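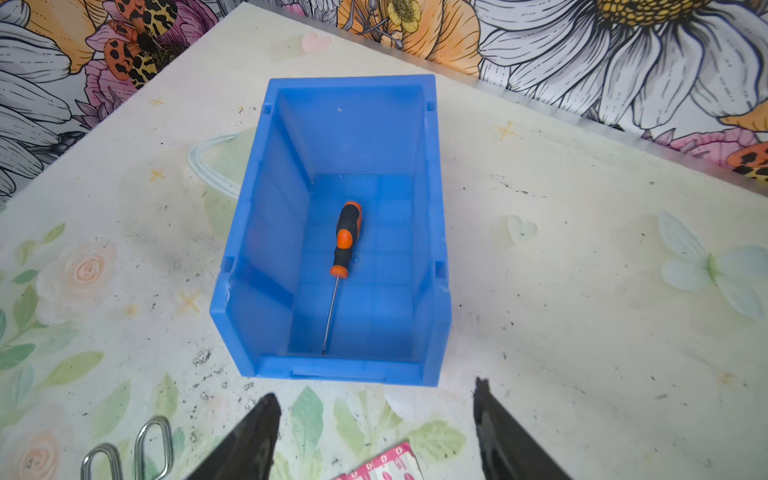

Screwdriver in the blue bin, flowered tabletop.

April, 6:40 in the morning

Couldn't sleep past five so I'm writing up the member-guest before I forget the order of things. Two days at Skuddale, partnered with Loredana Rizzi again. We finished fifth in our flight. Last year we were next to last, so I'll take it.

Day one was wind. The forecast said calm by ten and it never got calm. I hit driver on the first and put it in the left rough, punched out, and made bogey from there. Loredana made par with a stroke and we halved the hole. That was more or less the morning. She kept us in it and I picked up a hole when she had a bad one.

My putting was poor on the front. I left three short on the slow greens by the creek, then ran one well past on the 8th trying to fix it. After lunch I moved the ball back a little in my stance and it got better. Holed a 20-footer on 14 to win that match 2 up.

Day two we lost to the pair from Wudmont, a father and son. The son is a plus handicap and hits it over 300. On 11 he had 200 left into a par 5, downwind, and hit it to the middle of the green. Loredana had the best look of our side and missed on the low edge. We shook hands on 16.

Won the last match against Helmy and his cousin, mostly on pars. Helmy conceded me a four-footer I did not want to hit.

Things to work on – the punch shot, which I only have with the 7-iron, and anything from 60 yards. I laid up to that number on 12 both days and made six both times. Next time I go for it or lay back to a full wedge.

Dinner was at Litano after. I had the trout. Loredana wants to enter again next year and I said yes before the check came. She also thinks we should play a practice round in March this time, when the greens are slow, so the creek holes aren't a surprise.

Back is stiff. Range tomorrow if it loosens up, otherwise just chipping in the yard.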